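**Vondell moves wrapped pastries to lower bins**

Vondell has changed the layout of the loose pastry aisle at its Manalo Street store. Individually wrapped cakes now sit in clear bins on the lower shelf, packed in upright rows, with more clear bins of packaged food above. The change took effect in June and covers four bays.

Pacita Malabanan, who manages bakery and dry goods at the store, said the older bins were too deep. Packets at the bottom were crushed under the weight of the stock and had to be written off. The new bins hold less and are refilled four times a day. Total stock on the aisle is about 600 packets, compared with a much larger quantity kept out before.

Price tags are large-format, black numerals on white with an orange border. Egg yolk pastries (蛋黄酥) remain the best seller in the section. Flaky rolls and square cakes follow.

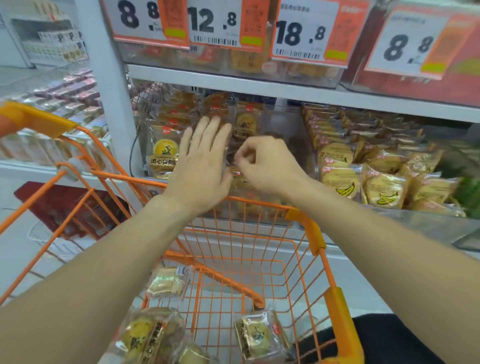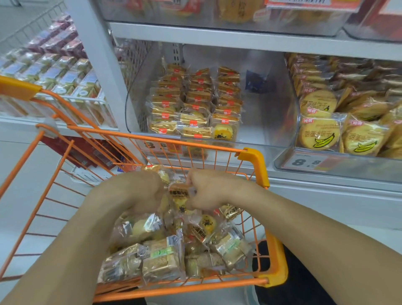

Johannes Kruger of Elari, the shelving supplier, said the same bin size will fit the store's candy aisle without new rails. That work is scheduled for a Saturday night after closing. Vondell has not decided whether to use the layout at its Drirkum store, where the shelves are narrower and the bins would have to be cut down.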